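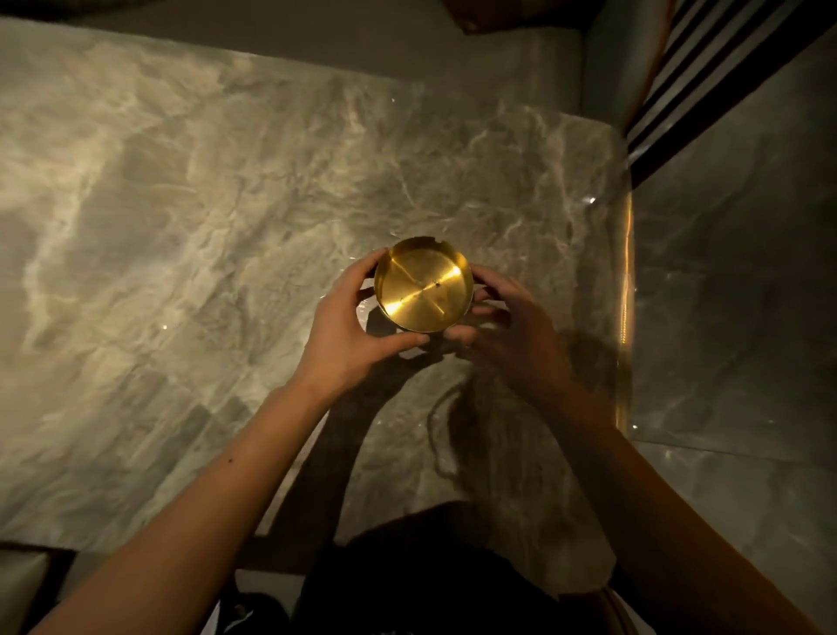 How I set up a head camera for comparing grippers on shiny things

Shiny objects are where grippers get found out, so before I let either of mine near one I do the job by hand with the camera on. It gives me something to compare the robot's attempt with, and it shows me what the light is going to do.

You'll need a metal dish (a brass-coloured ashtray is perfect, really nasty reflections!), a clear table and the two grippers you want to try. Mine are the Kvam two-finger and the Tokberg with the soft pads.

1. Clear the table. A polished top is harder than a matt one, so if you're just starting out, throw a cloth over it.

2. Look straight down and hold the dish over the table in both hands. Tilt it slowly. Watch for the bright streak across the bottom — if your tracking jumps when the streak moves, bring the exposure down until it stops.

3. Check your arm shadows too. Selina Fankhauser lost a whole Sunday to a shadow her software kept calling a second dish.

4. Save the settings and lock them. I forgot this once and had to bin 90 tries.

5. Now fit the first gripper and go for the rim. Keep clear of the cigarette notch, as a hard fingertip can catch in it and twist the dish round.

6. Swap grippers, touch nothing else, and repeat.

I write down slips and drops separately. Pirmin Hauser lumps them together and we've agreed to disagree. If your soft pads start sliding, wipe them before you blame the controller.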